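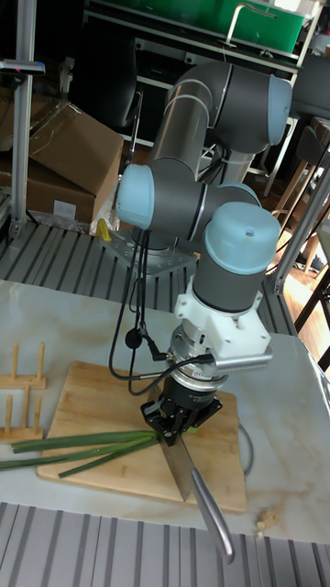
Figure 1. Work surface with a white marble pattern.

Module 4: Benchtops, Boards and Blades in the Domestic Kitchen
Certificate in Residential Interior Practice
Unit coordinator: Jacqueline Pons
Handout revised January 20, 2025

4.1 Scope of this module
Students are expected to assess a client's kitchen as a place of work before proposing any change to its finishes. This handout covers the selection of benchtop materials, the protection of those surfaces in daily use, and the storage of knives. Splashbacks, sinks and tapware are treated in Module 5 and will not be examined here.

4.2 Benchtop materials
Natural marble is a calcareous stone and is etched by acids, including lemon juice, vinegar and wine. Sealing slows the absorption of stains but does not prevent etching, and clients should be told so in writing before an order is placed. Granite is generally more resistant. Laminates and porcelain panels are available in marble patterns and may suit households that want the colour and veining of stone without its upkeep.

A pattern cannot be relied upon to identify a material. On site, students should inspect an exposed edge or the underside of an overhang, and record the finding on the survey sheet.

4.3 Case study: the Delaunay residence
The Delaunay kitchen was surveyed by Ginette Guillot in July. The principal run of bench is 485 cm in length, and the clients had asked for honed marble throughout. The final scheme confined the stone to the baking end - well away from the stove - and specified a darker porcelain elsewhere. Read the client correspondence in the course reader, p. 51, before the tutorial.

4.4 Cutting boards
Knives should not be used directly on stone or porcelain, which dull the edge quickly. Bamboo is technically a grass and is usually harder than the softwoods, although many boards also contain a good deal of adhesive. Timber and bamboo boards should be washed by hand, dried upright and oiled periodically with a food-grade mineral oil. Separate boards are recommended for raw meat. 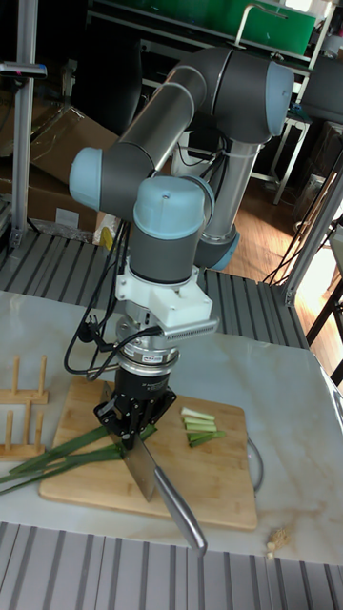
Figure 2. Stainless-steel cleaver and bamboo cutting board.

4.5 Knife storage
Cleavers are frequently too deep in the blade for a standard block. A drawer insert or wall-mounted magnetic rack should be considered, positioned out of reach of children and clear of the main walkway.

4.6 Assessment
Submit a written survey of one kitchen, to a maximum of 1,000 words, with a dimensioned plan. Enquiries regarding extensions should be directed to Irfan Kazmi at the programme office.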